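Rules for Robots: How People and Machines Work Safely Side by Side

You probably have rules at home and at school. Don't run by the pool. Look both ways before you cross the street. Put the scissors back with the points down.

Robots have rules too. Some are rules for the people who build robots. Some are for the people who work near them. And some are built right into the robot, so that it follows them every time it moves.

This page is about those rules and where they come from.

What is a standard?

A standard is a set of directions that many people have agreed to follow. You use standards every day without thinking about them. A light bulb from one store fits a lamp from another store. A red traffic light means stop in every town you drive through.

Standards for robots work the same way. A group of people who know a lot about robots sit down together. Some of them build robots. Some own factories. Some are doctors or safety inspectors. They talk about what could go wrong and what should be done about it. Then they write it down, argue over the words, and fix the parts that aren't clear. This can take years.

When the standard is finished, anyone who makes or uses a robot can read it. In many places the law says that a workplace has to be safe, and following the standard is a good way to show that it is.

Standards get old. A rule written for a robot that welds cars may not say much about a robot that sorts toothbrushes. So the group meets again every few years and updates what it wrote.

What can go wrong with a robot arm?

A robot arm is strong and it can be fast. It doesn't get tired. Most arms also can't tell a person from a cardboard box unless they have been given special sensors.

Safety people have names for the different ways an arm can hurt someone. These are the main ones:

Being hit. The arm swings and a person is standing in its path.

Being pinched. A finger gets between two parts that are closing, such as the two sides of a gripper.

Being trapped. The arm moves toward a wall or a table and a person is in between.

Being hit by something the robot drops or throws. The arm may be behaving just as it should, but the thing it is holding slips.

Tripping. This one has nothing to do with the arm moving. Robots need cables, and cables lie on floors.

Before a robot is switched on for the first time, someone has to go through a list like this one and think about each danger. This is called a risk assessment. For every danger they ask two questions. How bad would it be? How likely is it? A small bump that might happen every day needs fixing. So does a terrible accident that might happen once in 100 years.

The order of fixes

Say you have found a danger. There are several ways to deal with it, and safety standards put them in order, with the best first.

The best fix is to take the danger away. If a table has a sharp corner, round it off. If an arm doesn't need to move fast, make it slow.

The next best is to put something between the person and the danger. This could be a fence, a clear plastic wall, or a beam of light that stops the robot when someone steps through it.

After that come signs, training, and things you wear, such as safety glasses. These help, but they come last in the order. A person can forget what a sign says. A fence is there even on a day when everyone is sleepy.

The big red button

Robot work areas have emergency stop buttons. The button is red and usually sits on a yellow background. It is big and round so that you can hit it with your whole hand.

When someone presses it, the robot stops moving. The button stays down. To start again, a person has to release the button on purpose, and then do a second thing, such as pressing a start key. The robot must not start moving only because the button popped back up.

Anyone may press the button. You don't need to be the boss, and you don't need to be sure that something is wrong. At the Batano workshop, where robots learn to sort small goods, new workers press the stop button on their first morning. They do it again with the robot moving slowly, so they know how it feels and what it sounds like.

How fast is too fast?

Many robots have a special slow mode for when a person is teaching them or fixing them. It is called reduced speed, or teach mode. In slow mode the arm moves at a pace that gives a person time to step away.

The person teaching the robot often holds a control box with a switch that has three positions. Let go of it and the robot stops. Hold it in the middle and the robot can move. Squeeze it hard and the robot stops again. Why would squeezing hard make it stop? People who are startled do one of two things with their hands. They let go, or they clench. The switch works for both.

Keeping the work area in order

A lot of good practice comes down to being tidy. It sounds dull, and it is a big part of the job.

Boxes, bins and tables near a robot should not move by accident. A robot arm is told where its bin is. If someone bumps the bin and it slides 2 inches, the robot doesn't know. It may reach for a toy and hit the side of the bin. So the bin has to be held in place, and somebody has to check that it still is.

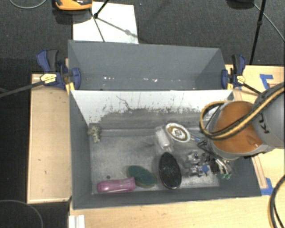 Fixing things in place can be done with simple tools. You don't always need bolts or a special stand. A bar clamp from a hardware store has two jaws that squeeze together, and you tighten it by hand. The two blue and black ones here grip the ends where one gray bin meets the other. Blue tape on the wood is another low-cost tool, and people in many workshops use tape to mark a spot. Cables need the same kind of care. The thick bundle that comes down to this arm has to bend whenever the arm bends, so it needs enough slack to follow along without pulling tight or catching on something. Checking the cables is on the list at most workshops, and it should be done with the robot stopped.

Tape wears out and clamps work loose. Good practice is to look at them before each work session and again after a break. At Galtell, a small company that tests grippers, the morning check is written on a card by the door. It says:

Stop button works.
Clamps tight.
Tape not peeling.
Cables clear of the walking path.
Nothing in the bin that isn't on today's list.

The last line is there for a good reason. A robot that has been set up to lift a sponge or a brush may squeeze too hard on something made of glass. Heavy things can slip. The people who plan the work decide ahead of time what may go in the bin and how much each thing can weigh.

Who is allowed to do what?

Most workplaces with robots sort people into groups.

Visitors may look, but they stay behind the line.

Operators run the robot every day. They know how to start it, stop it, and put new things in the bin.

Technicians may open the robot up, change its gripper, or change its program.

Before a technician reaches inside, the power is turned off and locked with a real padlock. The technician keeps the key in a pocket. If two people are working on the robot, there are two padlocks, and the power can't come back on until both are gone. This is called lockout, and it is used for all kinds of machines – elevators, printing presses, even the mixers in a big bakery.

Writing things down

If something goes wrong, even something small, it gets written down. Maybe the arm bumped the bin. Maybe a person walked past the line while looking at a phone. Nobody got hurt, but it could have been worse. This is called a near miss.

One near miss may not tell you much. When Dravis, a warehouse company, read through 40 of its near miss reports, many of them were about the same corner, where people cut across to get to the break room. The company moved the walkway.

It is important that people don't get in trouble for reporting. If they did, they would stop doing it, and the next person to use that corner wouldn't be warned.

Testing, testing

A safety part has to be tested more than once. A stop button that works today might have a loose wire next month. At Chacko, which makes stop buttons, a sample from each batch is pressed 1000 times by a machine before the rest are sold. After the buttons are put on robots, the owners have to keep testing them too.

Tests are also needed whenever something changes. A new gripper, a heavier box, a table moved closer to the wall – any of these can bring in a danger that wasn't there before. The risk assessment has to be done again for the part that changed.

Words to know

Emergency stop: a button that makes a machine stop moving.

Gripper: the part at the end of a robot arm that picks things up.

Lockout: turning off the power and locking it so it can't be turned back on.

Near miss: something that went wrong but didn't hurt anyone.

Risk assessment: looking for dangers and deciding what to do about them.

Standard: a set of directions that many people have agreed to follow.

Try it yourself

Pick a room at home, such as the kitchen. With a grown-up, look for things that could pinch, burn, fall, or trip someone. For each one, ask the two questions. How bad would it be? How likely is it? Then look at the order of fixes and decide what you would do first. Write your list on a card and hang it where everyone can read it.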